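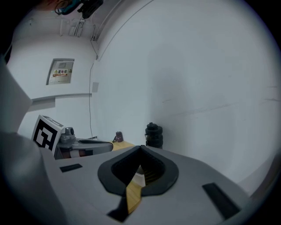

Häufige Fragen zum Abfüllen und Lagern von Flaschenbier

Brauerei Gondier, Abteilung Technik und Kundendienst

Welche Biere werden in der Flasche nachvergoren?
Das Badawi (Saison) und das Nanach (dunkles Starkbier). Alle übrigen Sorten werden im Drucktank karbonisiert und ohne lebende Hefe abgefüllt.

Wie lange dauert die Nachgärung?
Badawi steht 12 Tage im Warmraum, Nanach 14 Tage. Danach folgt die Kaltlagerung. Ausgeliefert wird erst nach der Druckprüfung einer Stichprobe je Charge.

Warum steht auf dem Etikett keine Jahrgangsangabe?
Maßgeblich ist die Chargennummer. Sie befindet sich auf dem Rückenetikett unten rechts. Charge 193 ist die erste mit dem neuen Kronkorken mit sauerstoffbindender Einlage.

Ist der Bodensatz ein Mangel?
Nein. Bei nachvergorenen Bieren setzt sich Hefe am Flaschenboden ab. Wer klares Bier bevorzugt, lagert die Flasche stehend und gießt in einem Zug ein.

Wie soll gelagert werden?
Stehend, dunkel, kühl und ohne große Temperaturschwankungen. Grünglasflaschen schützen schlechter vor Lichtgeschmack als braune; wir verwenden ausschließlich Braunglas.

Die Flasche schäumt beim Öffnen über. Was ist zu tun?
Flasche 2 Tage stehend kühlen und erneut prüfen. Tritt das Überschäumen bei mehreren Flaschen derselben Charge auf, bitte Chargennummer und Kaufort melden. Betroffene Flaschen nicht warm lagern.

Füllen Sie auch für andere Brauereien ab?
Ja, am Standort Zasville, jeweils ab Mai bis zum Ende der Saison. Anfragen zu Mindestmengen, Flaschenformat und Etikettenmaß nimmt Hooman Taheri entgegen.

Wird Pfand erhoben?
Auf Mehrwegflaschen und Kästen ja. Die Geschenkkartons sind pfandfrei, die darin enthaltenen Mehrwegflaschen nicht.

Kommentare (3)

hopfenkeller
Gilt das mit dem stehenden Lagern auch für das Nanach, wenn man es mehrere Jahre aufheben will?

Gondier Technik
Ja, auch dann.

M. aus Z.
Bei mir war die Chargennummer verwischt, nur die letzte Ziffer lesbar. Bitte andere Tinte.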